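Streaming Services Should Finish the Stories They Start

Saturday, June 22, 2019
By the Editorial Desk

Plikura confirmed in December that its family drama "Rova" would end after 19 episodes. The second season had closed on an unresolved custody hearing, and the service offered no film, special or written epilogue to settle it. Subscribers who had followed the series from its first week learned of the decision from a short notice on the show's page.

A streaming service has every right to cancel a program. Production is expensive, and audiences do not always arrive. Our objection concerns the terms on which viewers are asked to give their time. A season of "Rova" ran to nearly two months of weekly releases, and each installment was promoted as part of a complete story.
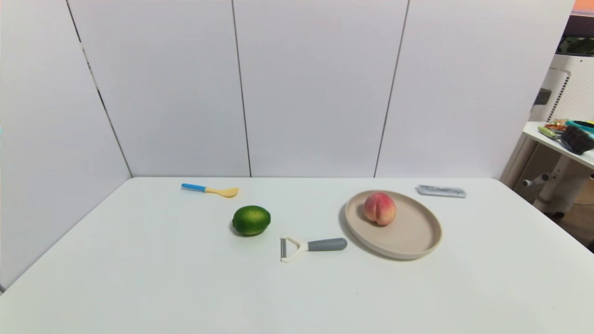 A small spoon lies toward the back of a white tabletop.

Broadcast networks once faced the same complaint, and some learned to order a closing episode when ratings fell. The streaming companies have fewer scheduling limits and could do so more easily. "Fimden," a mystery series on the rival service Malik, was given a final episode of 43 minutes after its cancellation. The episode was modest in scale and left several minor characters unaccounted for, but it answered the question posed in the pilot.

We would ask Plikura to adopt a similar policy in writing. Any drama renewed beyond its first season should carry a reserved budget for one concluding episode, and the commitment should be announced at the time of renewal. Writers would then know what they could promise, and subscribers could decide whether to begin.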